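首页 归档 关于本站 留言 订阅

分类:异闻考察 / 山区光象

发布于十一月 作者:本站站长

Dristura山口夜间光象考察报告(修订稿)

本文系本人对Dristura山口夜间不明光象所作考察的书面整理。初稿曾在本站分三次刊出,其后陆续收到读者更正意见若干,其中部分涉及地名写法,部分涉及对旧档案的理解,另有两封来信对本人的观测方法提出了较为严厉的批评。经逐条核对,现将三篇合并修订,原三篇自即日起撤下,引用者请以本稿为准。

需要预先说明,本人并非气象、天文或光学专业人员,亦不代表任何机构。文中凡属档案所载者,均注明出自档案;凡属当事人口述者,均注明口述人;凡属本人推断者,以“本人认为”或类似字样标示。读者如仅关心结论,可直接阅读后文“初步意见”一节,但本人建议至少先读完关于公路走向的部分,否则容易对初步意见产生误解。

一、地理情况

Dristura山口位于Sinow湖以北,海拔1396米,为两条山脊之间的一处鞍部。山口南侧坡度较缓,草场居多,向下经过一段混交林后到达Pralness村;北侧坡度陡,岩石裸露,当地人很少由此上下。自Pralness村步行至山口,天气良好时需三个小时,积雪季节则不建议前往。

Sinow湖为狭长形,长轴近于南北。湖面在秋季清晨常有雾,雾层多在日出后消散,但在无风的日子可以滞留到中午。这一点与后文关系密切。湖东岸有一条县道,编号不详于旧地图,现行路牌已改过两次,本文统称“东岸公路”。东岸公路在湖的南端有一个较长的上坡弯道,弯道顶部高出湖面甚多,夜间由南向北行驶的车辆在经过该处时,车灯有数秒时间朝向正北偏西。

山口上原有一座石砌小屋,供牧人避雨使用,现屋顶已塌去一半。屋前有一块平整的石台,历来目击者多以此处为观看地点。本人的观测点亦设于此。

二、所谓“山口之光”

按照当地通行的说法,在秋末至初冬的某些夜晚,从山口石台向南眺望,可见湖面上方悬浮一团淡黄色或白色的光,静止片刻后缓慢向西移动,随后熄灭;有时熄灭后又在较低的位置重新出现。说法中对大小的描述差异很大,有称如灯笼者,有称如满月者,亦有称“比教堂的窗还大”者。对声音的描述则较为一致,即没有声音。

村中老人称之为“守夜人”。其来由有两种讲法。一种称旧时有渡船夫在湖上失踪,其提灯至今未灭;另一种称光为守护牧群之物,见到者当年不会损失牲畜。两种讲法在同一家庭中也可能并存,本人曾在一顿晚饭上听到父亲讲前一种,儿子讲后一种,双方均未觉得有何不妥。

近年来又有第三种讲法,即认为该光系不明飞行物。此种讲法的流传与外来游客有关,网络上亦有数段视频。本人对这些视频逐一看过,其中可辨认地点者极少,有一段经比对山脊轮廓后可以确定并非摄于Dristura山口。

三、档案来源

本次考察所依据的书面材料主要有三类。

第一类为教区旧簿。据村中流传,最早的记载出自1594年,内容为“湖上有火,不焚一物”。本人曾专程查阅现存抄本。该抄本系后人誊录,字迹整齐,纸张明显晚于所称年代,原本下落不明。该条目所在页的上下文均为天气与收成记录,前一条为冰雹,后一条为羊瘟,行文风格并无突兀之处。本人认为,不能排除誊录者自行增补的可能,但也没有发现增补的直接证据。以往有文章径称“四百余年来目击不断”,此种表述依据不足,因为自该条之后,抄本中再无任何类似条目,直至旧簿终止。

第二类为Benavides气象站的值班日志。该站设于湖西岸的小丘上,现已停用,日志移交给了当地的一间文献室。日志由不同值班员书写,详略不一,但对能见度、云底高度、风向与湖面雾况均有固定栏目,记录习惯良好。备注栏内偶有“北面山口方向有人询问灯光”一类字样,说明值班员曾接到过村民询问。值得注意的是,在这些备注出现的夜晚,值班员本人从未写下自己见到光的内容。气象站与山口隔湖相望,二者视角不同,此点本人在后文还要提及。

第三类为Špela Matić女士整理的目击登记。Matić女士曾在Pralness小学任教,自退休前数年起开始收集村民与游客的口述,用统一格式抄写于活页纸上,每页一份,内容包括日期、时刻、地点、天气、目击人数、光的颜色、持续时间和移动方向。她允许本人在其家中查阅全部原件,并就字迹不清之处当面作了解释。登记共174份。编号第173份为重复登记,系同一晚同一批游客中的另一人所述,Matić女士在页眉用铅笔作了标记,但没有将其抽出,理由是两人对颜色的说法不同,抽去任何一份都不妥当。本人尊重这一处理方式。

除上述三类外,地方报纸也有零星报道,内容大多互相转抄,本文未予采用。

四、对目击登记的整理

本人将登记内容录入表格后,按时刻、雾况、移动方向三项作了排列。结果如下,仅陈述趋势,不列表。

时刻方面,绝大多数目击发生在入夜后至午夜之前,午夜之后的极少,黎明前的只有零散几份。若光象与自然过程有关,例如沼气或大气放电,本人看不出它为何偏好晚饭之后的时段。当然,入夜后至午夜之前也正是人们尚未入睡的时段,因此这一分布可以由目击者的作息解释,也可以由光源本身的作息解释,单凭登记无法区分。

雾况方面,凡登记中填写了雾况的,多数写有“湖上有雾”或“低处有云”。晴朗无雾的夜晚亦有目击,但其描述通常为“亮点”,很少使用“一团”“一片”等词语。本人认为这是全部登记中最有价值的线索。

移动方向方面,登记多写“向西”或“向左后消失”。这里存在一处需要更正的问题:从山口向南眺望时,观看者的右手为西,左手为东。登记中“向左”与“向西”混用,若按字面理解则彼此矛盾。本人在初稿中曾将“向左”一律视为笔误,读者Amos Begay先生来信指出,部分目击者的观看地点并不在石台,而在山口以北的下坡处,回身时方向感容易错乱,因此不宜一概更改。Begay先生的意见是正确的。修订稿中已将方向不明的登记单独列出,不再用于推断。

持续时间一项,登记中从“一眨眼”到“抽完一支烟”不等。人在黑暗中对时间的估计通常不准,本人对此项未作进一步使用。

五、现场观测

为验证上述线索,本人先后多次在秋末登上山口过夜,其中两次有Booker Sorensen先生同行。Sorensen先生从事道路测量工作,自备三脚架、经纬仪及记录本,并对本人的许多做法提出过改进意见,例如所有时刻均应以同一块表为准,口述与书写应由两人分担,观测期间不应互相提示。

第一次观测因降雨中止,无结果。

第二次观测当晚无雾,能见度极好。入夜后在湖的南端方向见到亮点多次,每次持续数秒,白色,位置固定,出现时由暗转亮,消失较为突然。Sorensen先生对亮点方位作了测量,事后在地图上绘出,与东岸公路南端弯道顶部相合。当晚没有出现任何移动的光团。

第三次观测当晚湖面有薄雾,雾顶较低。亮点依旧出现,但其下方雾层表面有时可见一片淡黄色的亮斑,亮斑的边缘不清晰,随亮点的出现而出现。亮斑向西移动,移动速度在本人看来相当缓慢,在Sorensen先生看来则“不算慢”。两人事后核对各自的书面记录,对于亮斑的起止时刻,差异不大;对于速度的形容,差异明显。此事足以说明,登记中的形容词应当谨慎使用。

第四次观测时,Sorensen先生未上山,而是驾车在东岸公路上按照约定时刻往返行驶,并以远光灯和近光灯交替通过弯道。本人在石台上记录。当晚雾层较厚,亮点在多数时刻不可见,但亮斑数次出现。其中与约定时刻相符者占多数,另有几次不相符,可能系其他车辆经过。约定使用近光灯的各次,均未见到亮斑。

第五次观测拟重复第四次的做法,并加派一人在弯道处登记过往车辆,以排除其他车辆的干扰。当晚Gwendolyn Lyons女士承担了路边登记。遗憾的是入夜后起了大风,雾层散尽,仅见亮点,未见亮斑。路边登记与山口记录的亮点时刻可以对上,只有一次例外:Lyons女士的记录中该时刻有一辆车通过,本人记录中则无亮点。事后询问,该车仅开一侧车灯。

六、关于照片

考察期间,本人拍摄过若干夜间照片,效果均不理想。长时间曝光会将亮点与亮斑叠加在同一画面中,使其看上去比肉眼所见更大、更亮,且完全失去先后次序。若将此类照片单独公布,极易造成误导,故本稿一概不予刊登。

目前流传较广的一张照片,为游客所摄,显示湖面上方有一椭圆形光团,边缘呈绿色。Rafferty Blackwood先生曾在其个人网页上对此作过较为详细的讨论,认为绿色边缘系镜头内反射所致,并指出光团与画面另一侧的一盏路灯关于画面中心对称。本人用尺量过,对称关系成立。Blackwood先生与本人在其他问题上多有分歧,他认为整件事不值得投入如此多的时间,本人则认为村民的说法应当得到认真对待。但就这张照片而言,其分析本人完全接受。

另有读者寄来冲洗的旧照片一张,背面写有“守夜人”字样。照片中为一片深色背景和一个白点,无山脊,无湖岸,无任何可供比对之物。本人已将其挂号寄还,并附信说明无法判断。

七、初步意见

综合书面材料与现场观测,本人提出以下意见,供讨论。

其一,从Dristura山口石台向南所见之固定亮点,其来源为东岸公路南端弯道上的车灯。此点有方位测量和路边登记作为依据,本人认为可以确定。

其二,雾层表面移动的亮斑,其来源很可能为同一车灯的远光照射雾顶。车辆在弯道上转向时,光束随之扫过湖面,由东向西,与登记中“向西移动”的多数说法相符。亮斑的淡黄色可能与雾层有关,也可能与车灯类型有关,本人没有能力区分。由于有效的对照观测只有一次,此点只能称为很可能。

其三,Benavides气象站的值班员未曾见到光,与上述解释并无冲突。气象站位于西岸,距雾面甚近,有雾之夜站房本身往往处于雾中或雾的边缘,从该处无法俯视雾顶。

其四,上述解释不适用于东岸公路通车之前的任何记载。若1594年条目属实,则其所指必为他物。若该条目系后人增补,则须另行考察增补的时间与动机。本人目前对此没有意见。

其五,Matić女士登记中有少数几份,目击者称光出现在山口以北,或称光自头顶经过。此类登记显然不能由东岸公路解释。其中一份提到“后来听见了发动机”,应为飞机;其余各份信息过少,本人不作猜测。

八、读者意见及答复

初稿刊出之后,来信中最集中的批评有二。

第一项批评认为,本人事先已有车灯的设想,而后才去设计观测,因此结果不可信。对此本人承认,设想确实形成于第三次观测之前,第二次观测后绘图时即已产生。但第四次观测的时刻表由Sorensen先生在山下自行拟定,密封后交给Lyons女士保管,本人直到下山后方才见到。与时刻表相符的次数,是在两份记录都已写定之后才核对的。如仍有读者认为程序不够严格,欢迎提出具体的改进办法,本人愿意在下一个雾季照办。

第二项批评来自村中,认为将“守夜人”说成车灯,有损本地声誉,也会影响客栈生意。本人就此专门走访了Pralness村的两位店主。其中一位表示不在意,说客人来此主要为钓鱼;另一位则颇为不满,认为外人不应插手。本人已向后者说明,本文仅就光的来源作出判断,不涉及传说本身的价值,也无意劝阻任何人前往山口观看。事实上,本人在石台上度过的几个夜晚,雾面被照亮的景象相当壮观,知其来源之后亦未减色。

此外,有一位读者询问能否在山口设置自动相机。本人曾考虑过这一做法,未付诸实施。山口冬季积雪深,设备难以维护,且该地属于公共草场,长期放置物品须经草场共有人同意。

还有读者来信询问前往山口的实际问题,现择一较有代表性的刊出。
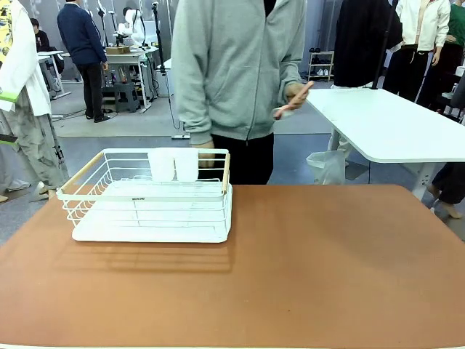

如果只在Pralness村住一晚,什么样的天气最有希望看到移动的光团?

白天晴朗、傍晚无风、湖面在天黑之前已开始起雾的日子最为合适,并且应当在入夜之前到达石台。雾层须低于观看者所在的高度,若山口本身也在雾中,则什么都看不到。如傍晚仍有明显的风,建议改日再去。

另需提醒,下山道路在夜间不易辨认,林中有一处岔路,左侧支路通向采石场旧址,尽头为陡坎。Begay先生在来信中特别要求本人写明此事,他曾在该处走错过一次。观看者应携带头灯及备用电池,并且在石台上观看时将头灯关闭,以免影响他人。

九、尚待查明的事项

以下各项在本稿完成时仍无结果,列出以供有兴趣者参考。

东岸公路的通车年份。当地几种说法相差较大,文献室内未找到验收文件。本人已致信道路管理部门询问,尚未收到回复。通车年份若能确定,即可将Matić女士登记中由老人追述的早年目击分为通车前与通车后两组,看其描述是否存在差异。就目前所见,追述通车前情形者使用“火”字较多,追述通车后情形者使用“灯”字较多,但两组的划分只是依据口述人自己的说法,不足为凭。

教区旧簿抄本的誊录年代。文献室工作人员认为可以通过纸张水印判断,并已将水印描下。本人不具备此项知识,如有熟悉水印的读者,请通过留言页与本人联系,本人可将描图寄上。

渡船夫失踪一事是否有据。旧簿中确有溺亡记录数条,死者职业未写明。村中墓地现存墓碑多数晚于抄本终止的年代,对此没有帮助。Matić女士记得她的祖母唱过一首关于渡船夫的歌,但只记得两句,内容为请渡船夫把灯放低一些,以免惊动水下的鱼。本人请她写了下来,原文拟另文介绍。

气象站日志的缺失部分。移交清单与实际册数不符,短少的一册恰在秋季。本人不认为其中有何特别之处,同一批移交材料里,连锅炉的保养记录也有缺失,但既然短少,仍应说明。

西岸视角的补充观测。到目前为止,全部现场观测均在山口进行,对第三条初步意见的支持仅来自地形推断。本人计划在下一个雾季请Sorensen先生在停用的气象站旁设点,与山口同时记录。如届时天气允许,第五次观测未能完成的部分也将一并重做,路边登记仍由Lyons女士负责,时刻表改由一位未参与此前观测的人拟定。

十、修订说明

本次修订改动较多之处有四:方向混用的问题已按Begay先生意见处理;第四次观测中与时刻表不符的各次,初稿写作“偶有”,现改为“几次”;对1594年条目的表述有所收敛,初稿曾使用“伪造”一词,措辞不当,特此更正;山口海拔在初稿中误抄为旧地图上的数值,现改为1396米。

登记原件仍由Matić女士保管,本人未留存复印件。希望查阅者请直接向其本人提出,并请避开上午。她在上午照看蜂箱,不接待来访。

上一篇:旧采石场回声记录 下一篇:关于留言审核的通知

返回顶部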